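Writing for Readers Who Skim
Handout 2: The Executive Summary

Everybody will tell you an executive summary is a short version of the report. Your readers will believe this too, until they get one that is the report with most of the nouns taken out.

A summary is for a person who has to decide something and would like to be elsewhere. Start with the decision. If the Rondcombe town office needs to replace its boiler, the word "boiler" belongs in the first sentence, and so does the cost. The history of municipal heating can wait its turn, and its turn may never come.

Compare two openings from last term's packet.

Weak: "Rondcombe has long recognized the importance of a comfortable working environment."

Better: "We recommend replacing the boiler before winter. Repair would cost nearly as much and buy us two years."

The first could be pasted onto a report about chairs. Most weak openings can. Try it with your own: swap in a different subject and see if anything breaks. If the sentence survives, cut it.

On length

The usual advice is one page. I give you two if the report runs past 50, and I will be reading the second page in a worse mood. Do not shrink the type. I have met students who believe margins are a matter of personal conscience, and I have returned their work.

On hedging

Say how sure you are once, in the place where it matters. The Varnholm ferry study (in your reader, after the Halvorsen memo) manages "may potentially suggest" on its opening page, and by the end of it I was unsure there was a ferry. If the evidence is thin, write "the evidence is thin" and tell us what would make it thicker.

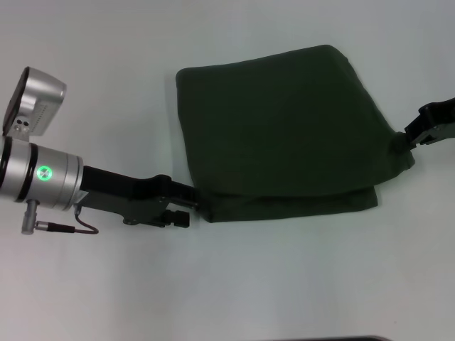
On tables and figures

Leave them in the report. A summary can carry a number or two in its sentences, with the unit attached and the time period stated. "Costs rose sharply" is gossip. Sharply compared to what, and since when?

Watch for numbers that disagree with the body of the report. This happens when the summary is written first and the report keeps changing behind its back. Write it last, then check every figure against its source page.

For next class

Read the Fikis water report, summary first. Stop there and write down what you think it is asking for. Then read the rest and see how wrong you were — bring both answers, stapled.

Revised summaries are due by 4 p.m. in May's first week. The tray outside my office counts as handed in. Under my door also counts, but I will have stepped on it.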